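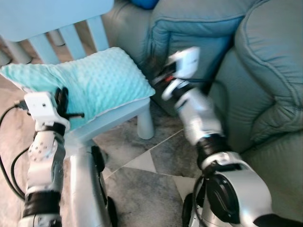 Right arm lags on bimanual tasks, left is fine (same config!)

tilebound
Hi all, long post, sorry in advance. I've got a two-arm setup on a mobile base and I've been working on a pillow task: left gripper takes the cushion off a kid's chair, right arm goes over to the sofa, cushion ends up on the sofa. Policy runs at 10 Hz and spits out chunks of joint targets, and a little interpolator node turns those into commands for both arms. The left side is lovely. The right side gets to wherever it's going late, then hurries to catch up, and by then the next chunk has landed and it jerks.

Both arms load the same yaml. Same gains, same velocity limits. I diffed it three times because I didn't believe myself. I'm using the Getby driver on both sides, one process per arm.

Things I tried already: swapped the USB ports, lowered the velocity limit (smoother but even later), turned off the wrist camera streams. No change from any of it. Ideas?

mossgrid
What's doing the timestamping? If each arm process stamps commands with its own clock read when the chunk arrives, you'll get exactly this. The one that gets scheduled second starts its interpolation late and never knows it.

tilebound
They both stamp on receipt, yeah. But it's the same machine, so how far apart can they be?

mossgrid
Far enough! Log it and see. Put the receipt time and the chunk's own creation time in the same line for each arm and plot the difference.

Kettle_9
I'd look at the policy before the plumbing. If your demos were teleoperated by one person, the right hand probably waits while the left hand gets its pinch on the cushion. The model learned to wait. Then you see "lag" and go hunting for it in the driver. I burned most of July on that one with a towel task.

mossgrid
A learned pause wouldn't give you a jerk at the chunk boundary though. A pause is smooth, it's in the targets.

Kettle_9
It would if the demos disagree about how long the pause is. Half of them say go, half say stay, and every new chunk flips its mind. Seen it plenty. Easy test: replay a recorded demo straight through the interpolator with no policy in the loop. If it's late there too, I'll eat my words.

tilebound
OK that's a good test, doing that tonight.

fmansour
Fares Mansour here, I look after the Najjar interpolator, which I'm guessing is the "little node" since the symptoms sound familiar. Which version? Before the last release we had one queue for both arms and drained it left first. With small chunks you'd never notice. With long ones the right arm's targets sat there waiting for the left side to finish processing. What's your chunk length?

tilebound
51 steps. And uh, it's whatever version came with the Dumwood image, so probably old.

fmansour
That would do it. Update, or set split_queues to true in your launch file if your build has the flag. Also please don't stamp on receipt. Stamp once where the chunk is made and let both arms interpolate against that.

tilebound
Results! Replay with no policy: right arm late by 60 ms, every single chunk, left arm bang on. So there's a plumbing problem. Then I updated, moved the stamp to the policy node, and replayed again, and now the two traces sit on top of each other. I'm so happy. I've been staring at this since Friday.

Then I ran the real policy, and the jerk is smaller but it is NOT gone. It shows up when the left gripper is closing on the edge of the cushion and the right arm is over by the back of the sofa.

Kettle_9
I will eat only half my words then :)

That's your pause problem. Pull up the demos and line them up on the moment the left gripper closes, then look at the right elbow joint. Bet you a coffee they fan out.

mossgrid
Fair, I'll give you that half. But before you go recollecting data, try blending the overlap between chunks. Exponential weights, older predictions count more. It's ten lines.

Kettle_9
Blending two predictions that disagree gives you an average that neither demo ever did. Fine over open floor. Next to a sofa back I'd be nervous about it.

mossgrid
It's a sofa. It's soft.

Kettle_9
The gripper isn't!

quietpayload
Lurker here, we run Dasunell for planning on a similar two-arm base and we just put a distance check after the blend. If the blended target gets too near the furniture mesh it falls back to the newest chunk. Not elegant, but I sleep OK. Our mesh for the sofa is basically two boxes and a cylinder for the armrest.

tilebound
Ooh, I like that. I don't have a mesh of anything at the moment, the policy is just going off the cameras. Two boxes I can manage.

Also I lined up the demos like Kettle_9 said. There are 45 of them and yep, the right elbow fans out like crazy. In some I'd already swung over to the sofa before the left had a grip, and in others I hadn't moved at all. So I owe somebody a coffee. Plan is blending plus the box check first, then I'll redo the worst demos with a fixed rule: right arm goes when the left gripper closes.

fmansour
If you keep the replay script, would you mind opening an issue with it attached? I'd like it as a regression test for the split queues.

tilebound
Sure, give me a day to take my hard-coded paths out of it.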